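Review: Arell parallel gripper kit, after two months on a home-built two-arm table

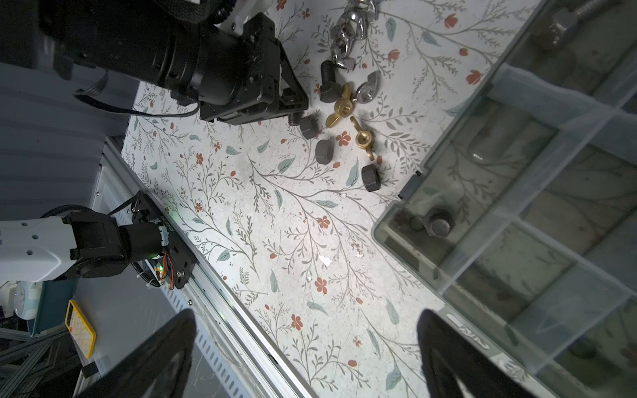

Sorting table with the mixed hardware out, organizer on the right.

I bought two of the Arell gripper kits in February, for a pair of small arms which I am building in a shared workshop. The task I want from them is simple to explain. There is always a heap of nuts, bolts and wing nuts left after a project, and I want the arms to put them back into the compartment box. I am not an engineer by education. I repaired sewing machines for a long time and now I do this in the evenings, so please read my opinion with this in mind.

What comes in the kit

You get the gripper body, two finger brackets, a pair of long tapered fingers, the actuator, one cable and a bag of screws. The paper manual is four pages and the drawings are small. I paid 86 for each kit, shipping not included. My bag of screws was complete in one box, and in the other box two screws were too short for the bracket. I wrote to the shop and they sent me the right ones without discussion.

Assembly

The first gripper took me one full evening. The second took less than half of this, and I think anybody who has put together a small gearbox will be faster than me. The difficult step is number 9, where the brackets must be pushed on the shafts and the fingers must close exactly in the middle. The manual says to "align by eye." Do not do this. I put a thin steel ruler between the fingers, closed them on it, and only then tightened the screws. When I aligned by eye, the left finger arrived first and pushed every nut to the side before the right one touched it.

The cable is stiff and a little too long. You will see it makes a loop next to the body. I tried to tie it down to the arm, and then the wrist could not turn fully to one side, so now I let it hang free. For the other side I ordered a coiled cable, and it moves better, but it can lie on things if you are not careful with the position of the arm. A softer cable in the box would be a good improvement.

How it grips

With a hex nut lying flat the result is good. In one long test I made 124 attempts with flat nuts and there were 26 failures, most of them before I corrected the height of the table in my settings. A nut standing on its edge is harder. If the fingers come down along the flat sides it is fine, and if they come down on the corners it rolls away.

Wing nuts were my big worry, and they are still not solved. When the wings are parallel to the fingers, the gripper takes the nut by the wings and holds it very firmly. When the wings are at an angle, the nut turns while the fingers are closing, and sometimes it jumps. The brass ones do this more than the silver one, I believe because their surface is smoother. I glued a thin strip of rubber on the inside of one pair of fingers for some days and it helped, but the rubber came off.

Chain is possible but not pretty. The gripper takes one or two links and the rest follows, and if another part is lying near the end, that part comes along also.

The tapered tips are the best thing about this product. My organizer has rather narrow compartments, and with my old Taron gripper I could not reach the bottom without touching the dividers. With the Arell fingers I can let go of a bolt inside the compartment and not above it. The walls of the box are clear plastic with many reflections, so the camera has trouble to see them, but this is not the fault of the gripper.

Noise and heat

It is quiet enough to work beside somebody who is soldering. After one hour of continuous opening and closing the actuator is warm to the hand, not more. I have now 812 full cycles on the older one, by the counter in my program, and I find no play in the fingers.

What I do not like

The manual, as I said. The cable. Also the screws of the brackets become loose after some weeks, and a drop of medium thread locker should be used from the beginning. Joris Koster, who built a similar table before me, told me this and I did not listen. Spare fingers are only sold together with the brackets, so you pay for parts which you already have.

Should you buy it

If your parts are between the size of a small nut and a thick bolt, yes. For very thin washers I would look for something else, because the tips do not meet perfectly over the last millimeter. I looked also at the Gakuvau gripper, but it is wider and would not go into my compartments. I give four stars from five, and I will write again when I have tried the next set of rubber strips.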